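The Snack Shelf, Sorted

Small stuff is the problem. Candy bars, gum, the little bottles that roll to the back of the cupboard and stay there til spring. Teresa Cieślak runs the front counter at Jomstead, 64 feet of hallway with a coffee machine at one end, and she has had it with baskets.

"A basket is a hole," she says. Fair.

Her fix: steps. A clear tiered stand, the kind sold for nail polish, and one flat tray beside it for whatever won't stand up. Two pieces. Took her maybe a coffee break to set up, most of that peeling off stickers.

Rules, such as they are. Tall things at the bottom, so they dont hide the rest. Candy up top, long side along the shelf. Boxes upright in the middle, where the dividers hold them. Bottles go in the tray, and if they fall over, fine, they fall over inside the rim.

She tried the Olero rack first. Too deep. Then a wooden one from Engebretsen, nice looking, but you couldn't see the lower shelf from a chair. Clear wins. It does show every fingerprint, so keep a cloth handy.
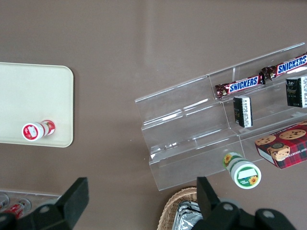 Refills happen at 9 in the morning, before the mail. Snickers go fastest, always have. Anything still sitting there by December gets moved down a step, and then it goes home with whoever asks. She's eyeing a second stand for the Plakel office upstairs, where they are still using teh drawer.

We use cookies to remember your preferences. Accept all | Manage settings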